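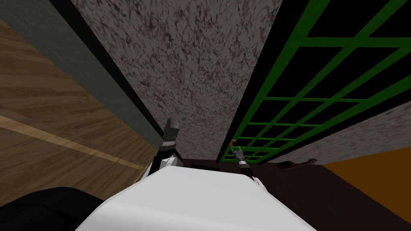 Figure 4. Simulated home shown at the open day: (a) body view with both grippers.

4.3 Open-day demonstration

We opened the lab on Jul 14, 2021, and what a day it was! The Rimik simulator ran on the big screen, and 118 visitors took turns choosing the next viewpoint. 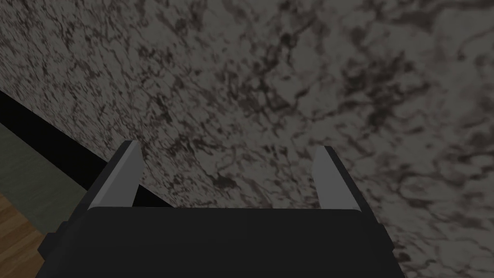 Figure 4(b). Open gripper close to a veined gray marble surface.

Surface textures drew the liveliest talk. Each one comes from the Nevis set, which holds 1,000 materials, and visitors could ask for a new draw at any time.
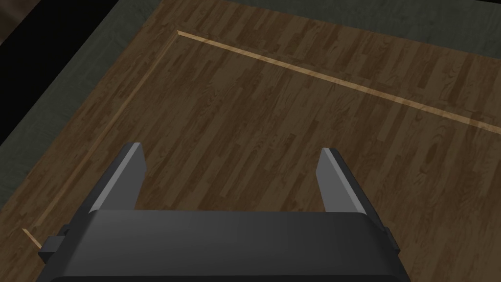 Our viewpoint menu had 36 entries, and we had worried that it was too long for a public session. It held up very well. Close views were great for explaining scale, as the pale strip crossing the darker planks gave people a line to compare with the spread of the fingers. We kept the same menu for the eight school groups. 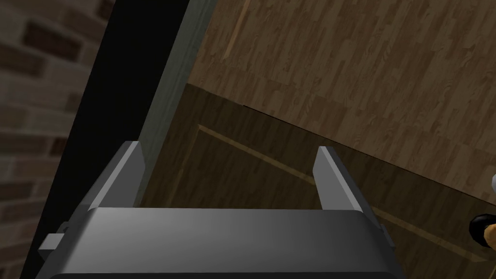

Bohdana Kushnir asked whether the materials changed how the controller behaved or only how the rooms looked. In this build they change only the look, and friction is set separately (Section 5.1).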